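Interiors > Fit-out and Lighting

Two Levels, One Ceiling
By Colm Dunne
July 4, 2020

A mezzanine gives a building more floor without giving it more footprint, and most of the drawings are spent on that floor. The ceiling gets one sheet. At Drevside, a two-level workspace fitted out by Mistovgate, the ceiling took up 29 sheets out of a set of 74, and the project lead, King-fai Chiu, thinks that was still on the low side.

The difficulty is height. A person standing under the mezzanine has a ceiling close overhead. A few steps out, the same person has the full height of the building above them. A light fitting that works in one position is wrong in the other. Round recessed lights set high up throw a fairly tight pool and look small from the floor. Rectangular panels spread their light wider and are easier to live under at short range, but a row of them at full height tends to flatten everything below.

Chiu's answer was to use both types and let them overlap. The round fittings went into the upper ceiling. The panels were scattered, with one placed under the mezzanine so that the space beneath it didn't read as a cupboard.
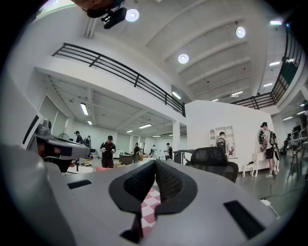 Color was settled early. The ceiling and its beams are white, and so are the walls. White beams cast softer shadows than dark ones, and at Drevside the beams are long and parallel, so any shadow repeats across the room. An early scheme from Skalovis had them in charcoal. It was tested on a short section in May and painted over within the week.

The railing went the other way. It is black metal and runs the length of the mezzanine edge to a vertical post. Chiu wanted the edge legible from below and from above, and a white rail against a white ceiling would have disappeared from both. The cost is that every scuff shows. Black finishes on handrails mark at hand height first, then along the bottom where shoes and cartons touch, and the maintenance schedule allows for two touch-up rounds a year.

Anything hung from the ceiling was also kept black. The reasoning is practical: mounts, brackets and cable covers are easier to source in black, and a mismatched white is more noticeable than a consistent dark. Kao, the electrical contractor, ran the supplies along the beams and left two spare connection points for later equipment.

Access remains the weak spot. Fittings near the mezzanine can be reached from a stepladder on the upper level. Those over the open floor need a tower, and the floor has to be cleared first. Chiu would now group the high fittings closer together so that one tower position serves more of them.

Contact the editors | Copyright 2020 | Back to top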